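Fri 27 December

I finally cancelled the Lestum gym membership this week. I joined in April, went often for a month and then hardly at all. It cost me 520 over the year, and most of that went on not going.

Walking has done me more good. I go out after lunch, up to Madigan and back by the canal, and I'm home before the light goes. My phone says over 4,000 steps — enough for me on a work day.
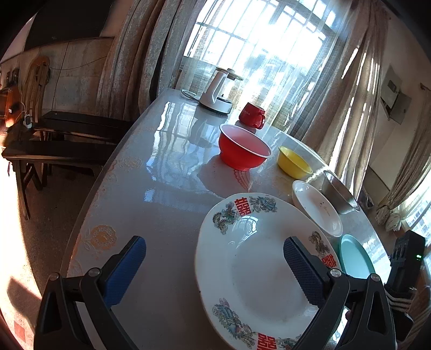
The canal path is muddy at the moment and my old trainers let the water in, so I've ordered some proper boots from Tidix. They should come next week. Until then I'm sticking to the road and wearing two pairs of socks.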